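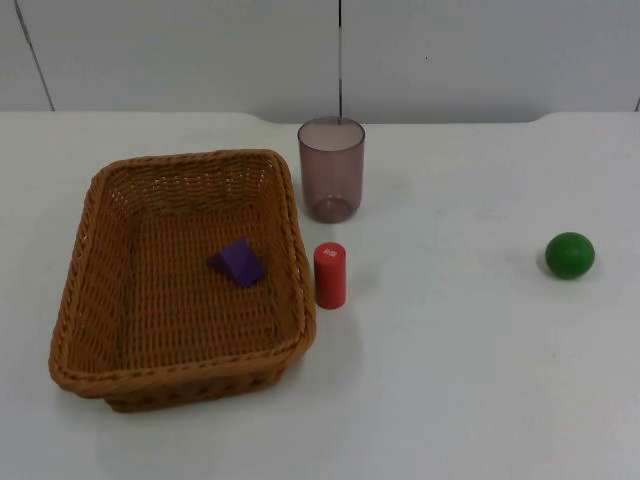
Home Notes Projects Archive Contact

Most of November went on collecting demonstrations for Griltireck, which is the name we gave to the pick-and-place project before anyone had thought about having to say it in meetings. The aim is a small policy that can move toy-sized objects in and out of containers when given a short written instruction. It learns from examples, and the examples have to come from somebody sitting there and doing the task over and over. For this batch that was me.

The target was 300 episodes. I recorded all 300 and kept 229. After a second pass through the recordings I took out more and ended up with 213, and those are what went into training. I had hoped to lose fewer.

The objects are nothing special. There is a wicker basket, a tall mauve cup you can partly see through, and a set of small coloured shapes. In the layout I used most, the purple wedge starts in the basket, the red cylinder stands close to the basket rim, and the green ball sits a long way off to the right by itself. The instructions for that layout are things like "take the purple block out of the basket" or "put the green ball in the cup".

The cylinder is close to the rim on purpose. In the first batch I spread everything out evenly, because it made the driving easier, and the policy we trained on it was fine until two things were near each other. Then it would go for the gap between them. You can't fix that by training for longer. It had never seen a crowded bit of table, so it needed to be shown some.

The wedge is the awkward one. It can come to rest on different faces and the grasp that works for one is poor for another. I started by always setting it down the same way, and threw those episodes out once I saw what I was doing. Now I drop it into the basket from a few inches up and leave it however it lands.

The ball rolls. If I let go of it carelessly it wanders off before I have pressed record, and if the approach is slightly off it gets nudged and I end up chasing it. I kept several of the chases. They are ugly to watch, but the policy nudges the ball too, and it helps to have examples of what to do next. The ones I cut were those where it left the table.

As for the other rejected episodes, the main reasons were:

- I did the wrong task for the instruction. This happened more in the late afternoon.
- The recording began after I had already started moving.
- I paused halfway to think. A long pause teaches the policy to pause, and it picks that up very quickly.
- The cup got knocked over and I carried on as if it hadn't.

The see-through cup worried me more than it should have. I thought it would be hard to pick out against a white table and a white wall, and I nearly swapped it for a solid one. In the end I left it in. People's kitchens have plenty of cups like that, and if the policy can't cope I would like to know now.

The recording software is Plavus, which we have used since spring. It saves each episode with its instruction and the camera streams, and it lets me mark an episode as bad straight away with one key. I would ask for one change, a way of writing a short note with the mark. I had a paper notebook next to me for that and my handwriting let me down in places. For the second pass I used Jurčo, our own viewer, which plays everything at double speed. It is slow to load but does the job.

A routine helped. I did the resets in batches, with a printed sheet of starting positions, and changed the instruction every ten episodes. I stopped after 2 hours at a stretch. Past that my movements get lazy and all start to look the same, and a pile of near-identical examples isn't worth much.

The 213 are now copied over to the machine at Brikelby, where the training runs. The first checkpoint takes the wedge out of the basket fairly reliably and is poor at the ball. It comes in too low and pushes it away. I think I need more ball episodes with different starting places, including near the back of the table, where I have hardly any. I also want some where the cup is already holding something.

Next batch starts once I have made a new position sheet.

Last updated: November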